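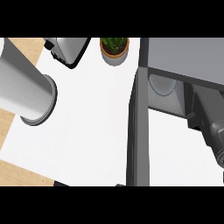
Ticket 146: Right arm drifts off its start pose between episodes
Opened by: Rattana Hemmin, Lastard student robotics club
Component: kitchen sim, two-arm setup
Priority: high (I put medium, and then I remembered the demo is in February)

Every time the Marinho script resets the kitchen, the right arm comes back a hair away from where it started. One reset, you'd never notice. After 300 resets it has wandered far enough that the planner refuses to do anything and prints "goal unreachable" with what I can only call satisfaction. I've been working from the overhead view, the one with the counter running diagonally and the toaster and potted plant along the far side. The toaster and the plant come back to the same coordinates every reset, so the world origin is fine. The left arm is fine too. It's only the dark one on the right that has ideas.

Steps to reproduce
1. Load the kitchen, both arms, default pose.
2. Run reset in a loop. No task, no objects to pick up.
3. Log the joint angles after each reset.
4. Go get a snack.

Expected: same angles every time.
Got: shoulder joint creeping in one direction. First planner failure at reset 207.

Tried so far
- Smaller time step. Same drift, but slower to watch.
- Gravity off. Drift gone. Also not a kitchen I'd want to cook in.
- Swapped the arm file for the older Geruvstead one. Drift still there, plus a missing wrist.
- Blamed the plant. Deleted the plant. Put the plant back.

Update, 4:40 pm
Found it, I think. The reset function sets the joint positions and then lets the sim settle for a few steps before the controller wakes up. The left arm's config has it holding position during that time. The right arm's doesn't, so it sags, and then the script saves the sagged pose as the new "start." Repeat until unreachable. The line that saves it has a comment reading "temporary." It's signed by me.

Fix is on the irier-reset branch: controller on before settling, and the start pose is read from the config file and never written back. Ran 2,000 resets on the lab machine with no planner failures and no change in the shoulder angle.

Still to do: someone other than me reviews the branch. Leaving this open until that's done.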